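Aug 2, 2022

Morning

Up before six with the dog. Frost on the back lawn again, so I left the hose where it was and did the tank reading first. 517 litres, down from last week. The pump is running more than it should and I think the float valve is sticking. Rang Salazar about a new one and they have it in for $59, pick up only.

Porridge, then an hour on the rates and the car rego. Found the receipt for the tyres in the wrong folder.

Drove to Gingate after nine. The road is still down to one lane past the bridge. Got the valve, a roll of thread tape and lamb chops. Fredy Tello was at the counter ahead of me buying paint. He is doing the hall in a cream colour and wants help moving the piano. I said I would come over once my shoulder is better.

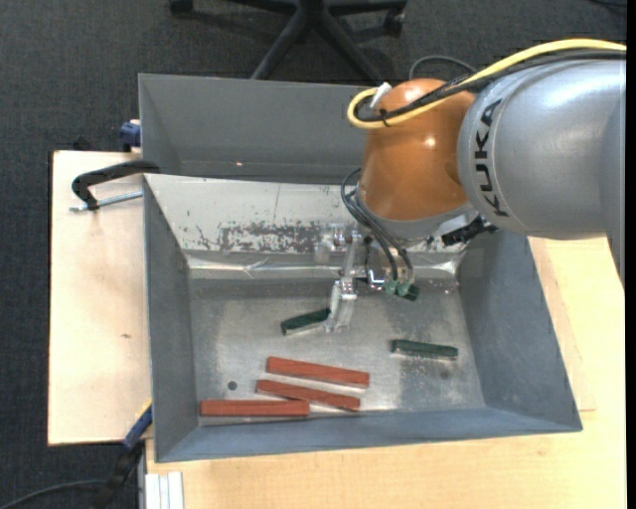
Afternoon

Changed the valve. The old nut was seized and took most of an hour with the long spanner. Skinned two knuckles. Pump cut out properly at the third try, and I will check the level again tomorrow before I believe it.

Pruned the two plums and left the apricot. The lemon has gall wasp on the lower branches so I cut those out and put them in the red bin. Soil is too cold to do anything with the beds. I have garlic in from April that is 13 centimetres high and looks all right, a bit yellow at the tips.

Evening

Chops, mashed potato, peas. Margin of the pan burnt, soaking it now.

My sister phoned from Udport. Her knee operation has been put off again and she is cross about it. We talked about who would have Mum's sideboard and got no further than last time.

Read nine pages and fell asleep in the chair. Knuckles sore. Need to buy stamps and dog worming tablets, and ring the dentist.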